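Put the Sleeve on the Maintenance Schedule

Most shops that run a robot with a multi-finger hand keep a service sheet for the joints and nothing for the cloth. I think this is a mistake, and at Clarken we paid for it in December.

The hand has a fabric cover over the palm and the base of the thumb. It keeps grit out of the first joints and stops cables from snagging. Our sheet, written by Studero when the cell was installed, called for a joint check every 2000 cycles. It said nothing on the cover. Over time the cloth crept toward the fingers and bunched at the thumb. The thumb motor then worked against the folds, drew more current and tripped on overload.

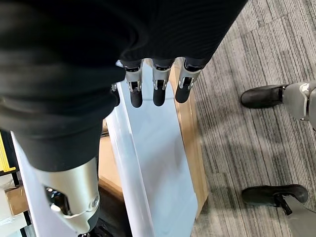 Chun-yin Hsueh replaced two thumb motors before she pulled the cover off and ran the old one bare. It passed. The fault had been in the fit of the cloth, and the controller log had no way to say so.

Her fix takes 45 seconds. Close the hand, open it, and check that the hem at the thumb sits clear of the metal. Smooth any folds back toward the wrist. If the cloth creeps again within a shift, change it. We do this at every start-up now — before homing, with the drives off once the hand is open.

Fionnuala Cronin, who runs the Nusden line, argues that covers should come off for good. Her cell is clean and her fingers are easy to inspect. I accept that for Nusden. Our hands work near cardboard and carpet, and fiber in a hinge is harder to remove than a sleeve is to straighten.

The larger complaint is with how service sheets get written. They follow the parts list, and soft goods sit at the bottom of it with no interval and no limit. A cover touches moving parts all day. It should have a line of its own, with a replacement limit and a space for initials. Studero has been asked to add one. Until they do, ours is written in by hand.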